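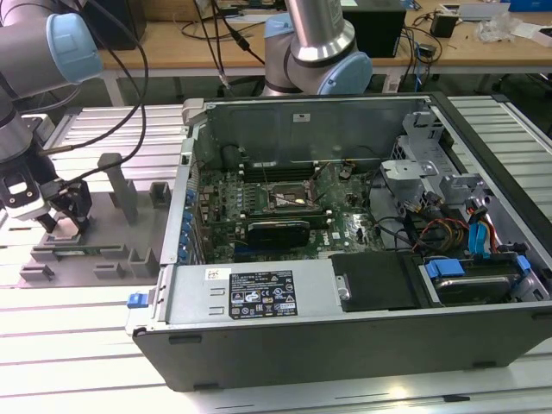
The memory bench at Rasedton, with the tower open and the memory slots ready for teaching.

Dec 22, 2018

Hello again from the workshop, and thank you to everyone who wrote in after the last newsletter asking how the computer job was coming along. It has been a long autumn of small steps, and I'm glad to say there is a good deal to tell.

For those who have joined us since the summer, the job is fitting a stick of memory into a desktop tower. A person does it in a few seconds without thinking. You pick up the strip, turn it the right way round, find the slot and press until it clicks. Teaching the same thing to an arm has taken up most of our waking hours since we moved the bench over from Hendusstead, and I have a new respect for my own thumbs!

We teach in two ways. The first is by hand: Silvia Kopecký takes hold of the arm just above the gripper and walks it through the whole move, from the fixture plate up and over the wall of the case and down to the memory slots, while the software (we still call it Ineck, though it has been rewritten twice) keeps a record of every joint as it goes. The second is by remote control, with Warrick Lockyer sitting at the desk with a handset and steering the gripper from there. Warrick's runs are slower, but they are wonderfully steady, and his last few inches into the slot are the best we have. Silvia is far better at the long sweep across the case, where there are cables and metal edges to keep clear of. So for the past month we have been joining the two – her travel, his landing – and the results are a good bit smoother than either of them managed alone.

As of this week we have 3,858 recorded runs, of which 197 are the joined-up kind. The plan had been to stop at over 2,000 and see what we'd got, but then Trevaskis kindly lent us another case with the drive bays arranged differently, and it seemed a shame not to use it while we had it.

A few of you asked why the tower lies on its side. It's simply the way most people would work on one at home, with the board flat in front of them, and it means the arm can push straight down. We did try one upright in the early days. Silvia had to stand on a box to guide the arm and was very patient with the rest of us.

The fixture plate has been through several versions too. The strip now sits in a slot between low blocks, so that it starts from the same place each time, and the person teaching can think about the far end of the move instead of fussing over the pick-up. Warrick would like the blocks a touch lower still, and he will probably get his way.

In January we start on the graphics card, a much heavier and more awkward thing to hold, and we will be looking for people who have never guided an arm before to come and have a go. Beginners teach it things we don't, and there is always tea. Write to Silvia at the usual address if you'd like a morning or an afternoon, and do say whether you are left-handed.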